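4.2 Placement of action links below a post

The second part of our study looked at where the action links of a post should be put. In Trummer, the forum software used at both sites, the links "answer", "comment", "edit" and "flag" were shown only in the bar at the top of the page. Readers of long threads had to scroll back before they could do anything. In the modified theme, which we call Nesen, the same links are repeated at the bottom of every question and every answer.

The theme was installed on the Skerkulon site on 2022-05-14 and remained there until the end of July. The second site, Flunenmont, kept the old layout and served as comparison. Both sites run the same version of the software and have the same rules for new members. In this period we recorded 3336 clicks on action links at Skerkulon. We also sent a short questionnaire to active members and received 80 answers.

The links at the bottom are added by a script after the page has loaded. This choice had a cost. When a member opened a page with many comments, the script was sometimes started before the last comments were present, and the "edit" link was then attached to the wrong post. The error was found in the first week and corrected by waiting for the event that the comment list sends when it is complete – clicks made before the correction, 510 in total, are left out of the analysis below.

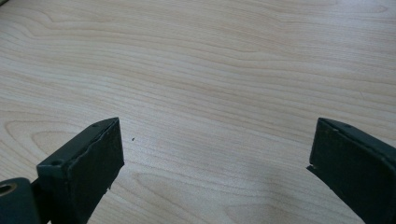 Figure 2. Wooden tabletop with visible grain.

Sille Lauritsen objected, when the first results were shared on the meta forum, that a higher number of clicks does not mean that the links are better placed. A member who sees "flag" directly under every post may press it by mistake, she wrote, and the moderators then have more work with no gain for the readers. She asked that cancelled actions be reported separately.

We followed this request. An action is counted as cancelled if the member opened the form and left it without sending. For "comment" and "answer" the share of cancelled actions was similar in both layouts. For "flag" it was higher with the new theme, and several members mentioned in the questionnaire that the link was too close to "comment" on small screens. In the current version the two links are therefore placed at opposite ends of the line.

It should be noted that members were not assigned to a layout by chance. Skerkulon has more long threads than Flunenmont, so the need for links at the bottom may be greater there from the beginning. A test in which both layouts are used on one site would give a clearer answer, but Trummer stores the theme per site and not per member, and a change of this would require work on the core of the software.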